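CURKBRIDGE, 16 September 2020 – Home textiles maker Nirnine will open its first outlet store in Curkbridge in October, in the former Flakodik shoe warehouse. The store will carry table linens, curtain fabric and remnants sold by weight.

The outlet covers 876 square yards on one floor and will stock almost 400 fabric patterns. Printed tablecloths will be cut to length at the counter, with hemming done on site within four working days.

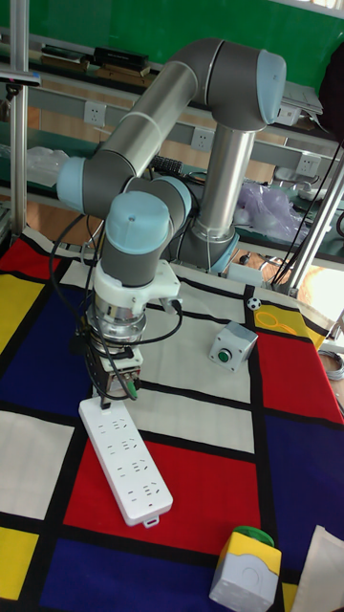
Shoppers in the town have had to order by mail until now, and one wrote to the company that she had given up matching curtains from a screen and would rather carry a cushion in and hold it against the roll.

Fixtures were supplied by Arabzadeh, which also fitted out Nirnine's mail-order depot. Free parking is available behind the building, and the 119 bus stops at the main entrance. Returns of mail orders will be accepted at the counter with the packing slip.

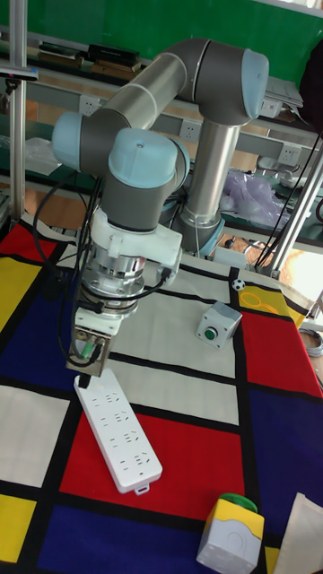 Tablecloth in red, yellow, blue and white with black lines.

Opening hours and the list of fabrics in stock will be posted on the Nirnine website before the store opens. Trade customers should contact the Curkbridge office for account forms.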